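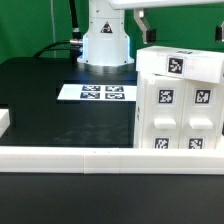

Guda, a small automation company based in Eltstead, has published results from a bench comparison of two grippers it is considering for a line of tabletop robot cells. The tests put an angled two-finger gripper against a parallel-jaw model from Stolluno on the same arm, with the same controller and the same set of 3D-printed drawer units.

Each gripper was given 80 attempts at opening a drawer by its handle and closing it again. The angled fingers completed 71 of them and the Stolluno model 62. Most of the failures on both sides came in the last part of the pull, when the fingertips slid off the end of the handle.

The order was reversed when the arm had to pick up a long box and set it back down across two drawer units. Here the parallel jaws held the box level more often, and the angled fingers tended to let one end drop.

"We expected one of them to win everything, and then we could order it and move on," said Melina Papadakis, who ran the tests. "The handle work is what our customers ask about, so that counts for more with us. But I wouldn't want to stack boxes with it all day."

Position data came from square printed markers fixed to the drawers and the box, with a separate sheet of four markers lying flat in front of the base for calibration. A fixed camera read the markers before every attempt. Papadakis said the bench camera lost the lower drawer markers at low angles, and those attempts were run again after the camera was raised.

The company also tried a second controller, supplied by Matić, for part of the work. It cut the average time for a full open-and-close cycle by 9 percent with the angled fingers — a smaller gain than Guda had hoped for — and made little difference with the parallel jaws. Setup took longer, and the team had to rewrite its stop routine before the controller would release a stuck handle cleanly.

In all, the comparison covered 301 attempts, including the repeats. Guda has released logs for 187 of them, with joint positions and finger force. The rest are being checked for timing errors caused by a clock mismatch between the camera and the arm.

A further round is planned for March, using softer fingertip pads and a shorter handle. Guda said it will not choose a gripper until those tests are finished.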